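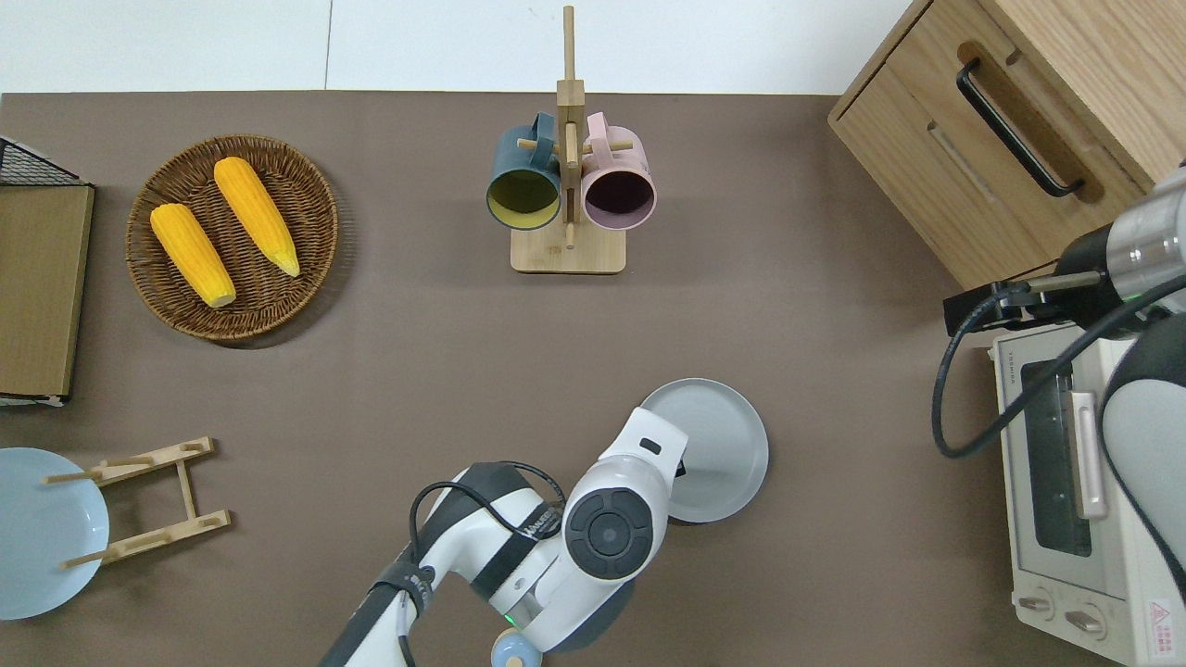

Gray plate in the left-hand gripper, tilted nearly on edge. The mug tree and the basket of corn stand behind it.

Erkdale Bench Gallery: Plates, Mugs and Drawers

Erkdale is a two-arm tabletop setup for kitchen chores. The question it was built for is narrow: can a pair of arms clear and reset a small kitchen without a person stepping in? The short answer for April is sometimes, and slowly.

The chore list runs to 306 variations. Each one is a start layout, an instruction and an end state that a person signs off. A plate set down in the wrong place counts as a failure even if it survives. The same goes for a mug left on its side or a drawer left open by the width of a finger.

Plates are the hardest of the common items. They lie flat, the rim is low, and a two-finger gripper needs to get one finger under it. The Idura controller handles this by approaching from the side and closing on the rim. When the approach is high, the fingers close on air and the plan restarts. 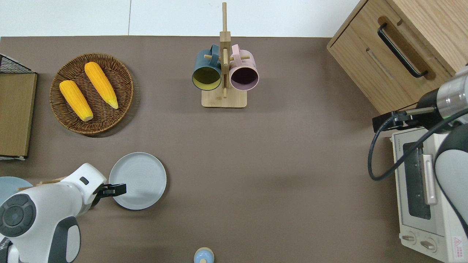
Left-hand gripper just short of the light gray plate. Corn in the basket, mugs on their pegs.

Putting a plate in a rack is a different problem from picking it up. The slot is narrow, and a small error in wrist angle puts the rim against a dowel. Manzano, the older controller, pushed through contact and tipped the rack. Idura backs off and tries again, up to 5 times, then stops and asks for help. A person can load the rack while it is still making up its mind.

Doors and drawers go better. A bar handle gives the gripper something to hold, and the cabinet and oven have known hinges and slides. Most of the remaining errors come from the arm's own elbow passing too close to something else on the table.
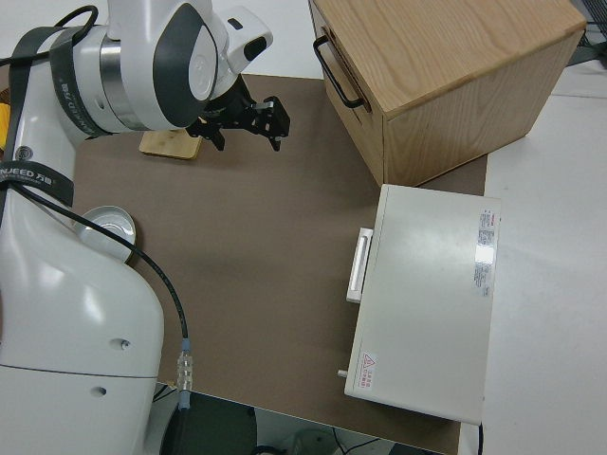 Run Notes

Tài La keeps the log. It stands at 1578 attempts, including the ones stopped by hand. Entries record the layout, the controller version and the reason for any stop. "Gripper missed rim" is still the most frequent reason, followed by "timeout."

Layouts are changed between blocks of 200 attempts. Baskets, racks and mug stands move a few inches, and plates swap between the table and the rack. A controller that has only learned one position for the rack shows it at once.

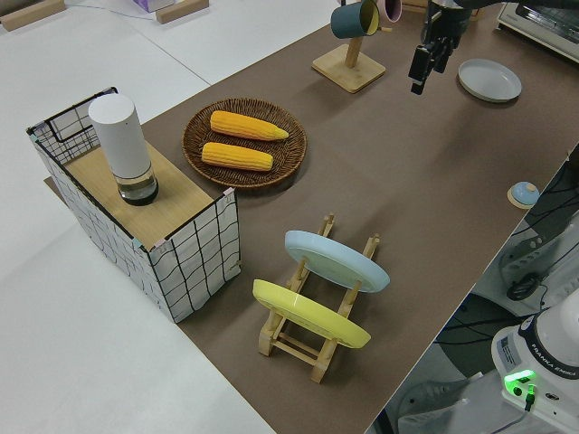

The next block uses the Hatine planner on the same chores, with no change to the arms. It orders the steps differently, taking flat items before hanging ones, and it should cut the time lost to detours past the mug stand. Whether it helps with rims is another matter. For now, a household that wants its dishes put away before dinner should keep doing it by hand. Results for the Hatine block will be added to this page when the log is complete.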